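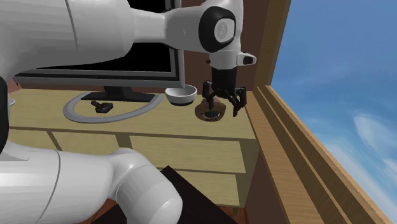 *A brown ring on a light wood desktop.*

I have lived in Cumden for 14 years and in that time I've moved apartments 4 times, always in August, always on the hottest afternoon the county could find. You would think I'd have learned to own less. I own more. I own a fondue set.

The latest move was supposed to be easy. Three blocks! I could see the new kitchen window from the old fire escape, so I decided that boxes were for people who were going far, and carried most of it over in my arms like a man fleeing a very slow flood. Twenty trips later I was on first-name terms with a dog and no longer speaking to my left knee.

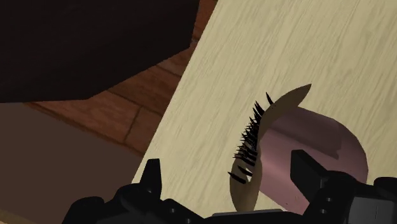 *Posted by the tenant in 3B · filed under Moving, Regrets*

The small stuff is what gets you. A couch is a couch: you swear at it, it goes through the door or it doesn't. But a hairbrush has no natural home between one bathroom and the next. It travels in a saucepan. It turns up in October.

I did buy one new thing, a bookcase from Skakero, the Undness model, which comes with a bag of screws and a drawing of a smiling person who has clearly never met the bag of screws. It leans a little toward the street. I've put the heavy books on the other side and we've agreed to leave it there.
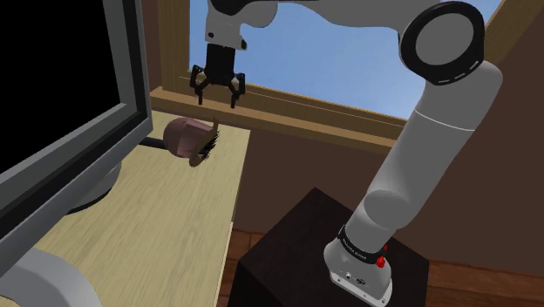
*White arm, black elbow, and a window behind the gripper.*

The new place faces Ayaaba, the bakery, and they start the ovens at 4 in the morning. The landlord described this as "some early activity." I've gained weight from the smell alone. The fondue set is on top of the fridge, still in its box, ready for next August.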